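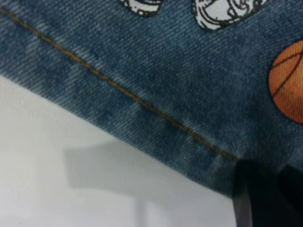
Department of Applied Metals – Evening Program in Cutlery and Edge Tools
Week 6 handout: Sharpening stones, and how to stop ruining them

Read this before the bench session. Last term most of the class read it afterwards, and the stones looked like saddles.

1. Where we left off

In February we covered steels and heat treatment. You should be able to explain in your own words why a harder blade holds its edge longer and chips sooner. If you can't, go back to the Week 4 notes, which are short and have a drawing.

This week is about the other half of the argument: the thing you rub the blade on.

2. Grit

A grit number tells you how fine the abrasive particles are. Higher number, finer particles, shinier result, slower going. Different countries and different makers grade on different scales, so a 1000 from one firm may not match a 1000 from the next. Write down the brand along with the number or your notes will be worthless by Easter.

The stones in our cupboard:

Clokell coarse, 400. For chips, damage and regret.
Clokell medium, 1000. Where you will spend most of your life.
Vungate fine, 2,000. Follows the medium nicely. Needs only a splash of water, so do not leave it in the tub.
Zuccaro finishing, 6000. Soft, creamy and easily gouged. Ask first.

You do not need all four for every knife. A kitchen knife in ordinary use is well served by the medium and then the Vungate. People who go to the finishing stone every time are enjoying themselves, and good for them, but the tomato won't notice.

3. Soaking

The two Clokell stones are soakers. Put them in the tub and leave them until the bubbles stop, usually ten minutes or so. The Vungate and the Zuccaro are splash-and-go. Soaking the Zuccaro softens the binder, and the last one to spend a weekend underwater came out in two pieces. A replacement is $43 and comes out of the same budget as the biscuits.

Dry all stones on the rack, on edge, away from the heater. A stone dried quickly can crack.

4. Angle

Measured per side, from the flat of the blade to the stone. Working figures for this course:

Thin Japanese-style kitchen knives: 12 to 15 degrees
Western kitchen knives: 17 to 20 degrees
Pocket knives: 20 degrees
Camp knives and anything that meets wood: 22 to 25 degrees

Holding one angle matters more than choosing the perfect one. A steady 19 beats a wandering 15. Beginners tend to lift the spine at the end of each stroke, which rounds the edge over and produces a knife that looks sharp and cuts like a ruler. Lock your wrist and move from the shoulder. It feels silly. Carry on.

Try the marker trick: colour the bevel with a felt pen, take two light strokes, and look. Ink left at the very edge means you are too low. Ink left at the shoulder means you are too high. Ink on your thumb is normal.

5. The burr

When you have ground one side all the way to the edge, a tiny lip of metal folds over to the other side. That is the burr. Until you can feel it along the full length, from heel to tip, you have not finished that side, however bored you may be.

Feel for it by drawing your thumb away from the edge, across the blade. Never along it. The first aid kit is beside the sink and the form is inside the lid.

Once you have a burr, change sides and raise it again. Then use lighter and lighter alternating strokes to bring it down. Most knives that "went dull after a day" still had a burr on them, which stood up bravely for one onion and then fell over.

6. Single-bevel blades

Craft knives of the Japanese type are often ground on one side only. Work the bevel flat on the stone, with no angle to hold as the bevel is the guide. The back gets a few light passes dead flat to take off the burr. Do not put a second bevel on the back. It can be put right, but it takes a very long evening, and it will be your evening.

7. Flattening

Stones wear hollow in the middle. Draw a pencil grid on the face, rub it on the Gomel plate under running water, and stop when the grid is gone. Do this before you start, and again before you put the stone away. The Gomel is a diamond plate and is for stones only. Someone has been using it on a chisel – the chisel looked lovely, the plate less so.

8. Bench work for this session

Bring one kitchen knife that you do not love. Flatten a medium stone. Sharpen on the medium until you have a full burr on both sides, then refine on the Vungate. Test on newsprint, and mark on the blade in felt pen wherever it snags.

Hand in half a page: which stone, what angle you aimed for, what angle you think you got, and where the snags were. Frank failure gets full marks. "Went well" gets none.

Wrap the knife in a tea towel or cardboard for the trip home. The bus driver does not know about our course.

Reading for Week 7: the strop and compound notes, pages 3 to 9. Skip the appendix on microscopes unless you're having trouble sleeping.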